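Perchero de pie Inga, de Hultex: mucho catálogo y poco peso

Sep 9, 2008

Compré el Inga en mayo, cuando se me cayó por segunda vez el perchero viejo, y he esperado unos meses antes de escribir porque de las reseñas hechas el día del montaje no me fío. Recién sacado de la caja todo aguanta.

Hultex lo anuncia como «estable con cualquier carga». Ya será menos. Con 4 abrigos bien repartidos se porta; con 3 colgados del mismo lado se inclina lo bastante como para que uno vaya a sujetarlo. La base es demasiado ligera para la altura que tiene, y eso no lo arreglan las almohadillas adhesivas que vienen en la bolsita (dos se me despegaron la primera semana).

El montaje, bien. Tres tramos que se enroscan, una llave incluida y un folleto con dibujos minúsculos. El tramo de arriba entra torcido si se aprieta antes de tiempo, cosa que el folleto no menciona. Después de apretarlo todo queda un juego muy leve en la unión central — se nota al colgar algo con prisa.

La pintura me ha sorprendido para bien. Esperaba desconchones y solo tengo un roce abajo, culpa de la aspiradora. Los ganchos, en cambio, son cortos: una mochila Usport de asa ancha se sale a poco que se gire el poste.

Lo comparé en la tienda con el de Clilar, que cuesta 600 pesos más y trae base lastrada. Me pareció caro y lo dejé. Hoy me lo pensaría, aunque tampoco me creo del todo lo del lastre: el vendedor no supo decirme cuánto pesaba y en la etiqueta no venía.

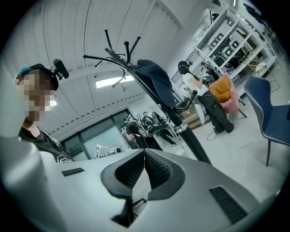
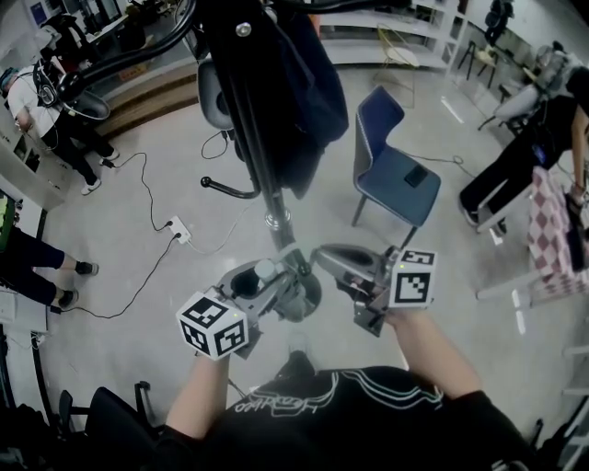 Sobre la garantía, lean la letra pequeña. Cubre el poste y la base pero deja fuera ganchos y roscas, o sea, justo lo que se estropea. Escribí a Hultex para preguntar si vendían ganchos sueltos y me contestaron con el enlace al catálogo, donde no aparecen.

¿Lo recomiendo? Para un pasillo estrecho y ropa ligera, puede pasar. Si en casa hay abrigos de invierno o niños que tiran de las mangas, yo buscaría uno de pared, que por 100 pesos menos los hay decentes. El mío se queda donde está hasta que empiece el frío y luego ya veremos.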